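Well, my piece about the mayor of Nurkatmont and his bid to have Tuesday moved to the weekend has brought in 74 letters, and I'd like to thank everyone who wrote, including the gentleman who only sent his parking ticket.

For those who missed it, Mayor Leopoldo Ocampo believes the town would feel richer if it had more days off and kept all the same working hours. His deputy, Judit Fodor, asked where the hours would go. "Into the evenings," he said, "where there's plenty of room." The council voted to study the matter and then went to lunch, which lasted until Friday.

I did get to the public hearing (terrible coffee, lovely chairs!) and sat through nearly 200 slides on the economic benefits of a second Saturday. Slide 100 was the same as slide 2, but with a bigger arrow. Everybody clapped at the arrow.

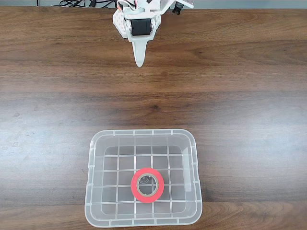

White plastic parts and a black roller over a wooden tabletop.

The opposition isn't having it, of course. Géza Lengyel, who has lost every election since he moved to town, says the plan is reckless and that he thought of it first. He'd go further and abolish February, a month he describes as "soft on crime." When I pointed out that this would cancel his own birthday he asked for a short recess, and then came back in favor of keeping the first half.

Meanwhile the Katona Bakery has already printed a calendar with the new week on it, and I have to say it looks great on my fridge, although I've missed the dentist and possibly a wedding. Sorcha, if it was yours, congratulations and I'm so sorry. The toaster is on its way.

The study is due in June, assuming June gets through committee. Keep the letters coming, and please, no more parking tickets.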